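Ticket: Arm purchase for Plaltholm kitchen cell, reach and budget check
Opened: November 2024
Status: Waiting on purchasing
Component: Simulation / Pliner

Problem
Quote from Hoshino covers one arm, floor mount, parallel gripper. Purchasing wants proof that it can work inside a tall cabinet before the deposit of $3,000 goes out. The Grindex quote adds a linear rail, and the rail does not fit this year's budget.

Log
1. Loaded the kitchen model in Pliner 10. Import failed on cabinet door joints.
2. Updated to Pliner 11. Joints load. Door limits still had to be entered by hand.
3. First base position put the elbow into the right-hand cabinet. Moved base 200 mm and reran.
4. Gripper now gets into the cabinet opening with the base on the floor.
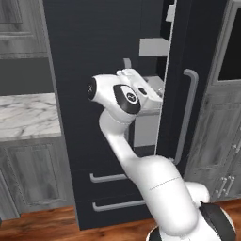 Reach check in simulation, upper door ajar, gripper near the interior shelves.

Open items
– Top shelf not tested. Needed before we drop the rail option.
– Drawer pulls are a separate test – do not hold the order for them.
– Hoshino to confirm the price holds until February.
– Spare gripper fingers are missing from both quotes. Ask for a line item.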